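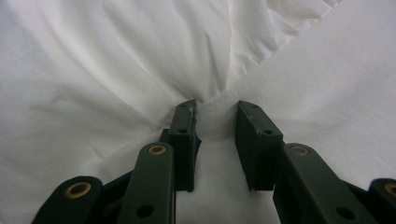 Marion Kerr had the colour picked before the ferry even docked. Yellow! Proper yellow, like the inside of a passionfruit – and she didn't care what her brother-in-law thought.

"It's a boat shed," said Donnie Dow. "Boat sheds are grey."

"Rennie's isn't."

"Rennie's fell in the harbour."

She laughed so hard she had to put the tin down. The whole bay was out that morning, gulls and kids and a wet kelpie going mad at the waves, and she loved every noisy bit of it. Forty-six years she'd looked at that shed from her kitchen window and now, glory be, it was hers.

Ailsa came down the track in her gumboots with a thermos and 3 brushes.

"Mum, is that the yellow?"

"That's the yellow."

Ailsa looked at the shed, then at her father, then handed him the biggest brush.

"You do the high bits," she said, and Donnie, grumbling magnificently, went to find the ladder.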